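**Bench notebook, December – small arm, brick into box, teaching by hand vs. remote**

Picked this up again after lunch. The claim I'm supposed to be checking is from the Planden write-up: 100 demonstrations by remote control and the arm "has" the task. Task is green brick off the mat, into the clear box. I don't believe the number and I don't much believe the word "has" either, but fine, we record and see.

Setup same as the last entry. Two mats side by side, box inside its red tape. If you bump the box, put it back on the tape before you start the next run, and write down that you bumped it. Two of the runs from the morning have a note saying "box ok now" and no mention of what it was before. I've thrown both out.
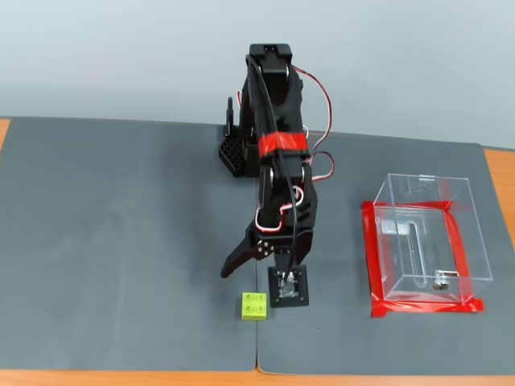 Gripper next to the brick, box on the right.

Things I don't like so far:

- The approach. Whoever drives gets the gripper down beside the brick and then hesitates while they judge the gap. All that dithering goes into the recording as if it were part of the job. Kivton's logger will trim pauses at the start and end of a run but leaves the ones in the middle, and those are the ones I'd want gone.
- Start position of the brick. The sheet says "vary it." People vary it by a finger's width and then drift back to the seam. I did it too. If we train on that we'll get an arm that is very good at the seam.
- Wires. The loops on the right side of the arm stick out farther than I'd like on the box side. Haven't snagged anything today. Still want them tied back before anyone does a long session.

Hand-guiding was worse than I remembered. With the motors slack you end up holding the arm's weight the whole way, and my paths came out low and lumpy. They look like a person lifting an arm, and I'm not sure what a model is meant to learn from that. It is quick, though, I'll give it that. I got through 14 by hand before my wrist complained, and kept nine.

Remote is smoother but slower, and there's enough lag that you overshoot and come back. Brouwer's notes call this "natural correction" and say it makes the data richer. Maybe. I'd like to see one comparison with the corrections cut out before I repeat that to anybody. The lag setting in the driver is 100 ms, and I have no idea who picked it or whether it was ever measured on this bench.
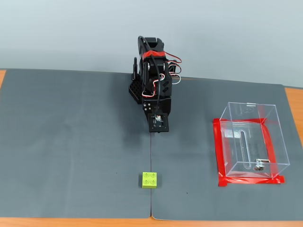 So the plan as it stands is to get to 300 remote runs, in batches, with the brick's start spot drawn from a list instead of left to whoever is sitting there. I'll make the list tonight. Spots should cover the left mat properly, including the far corner that everyone avoids, and a few on the right mat that make you come at the box from an awkward side.

Also want a dumb baseline. Record one good path, play it back blind, brick always on the same spot. If the trained version can't beat playback once we move the brick, then we've built an expensive tape recorder. Takham skipped this in their report and I think it would have changed their last page quite a bit.

Open questions, mostly for myself:

1. Does a run count as a success if the brick catches the edge of the box and falls in? Current sheet says yes. I say mark it separately.
2. Do we mix hand-guided and remote runs in one training set? I'd keep them apart until somebody shows me a reason.
3. Who checks the labels? At the moment the driver labels their own run, and drivers are generous.

Before next session: tie back wires, fresh tape if the corners have lifted, turn off the trimming in the logger so we at least have the raw version. Leave the camera settings alone, please – I know the wall looks gray and dull, it can stay that way.

Stopped at 5:40. Morning batch not copied over yet.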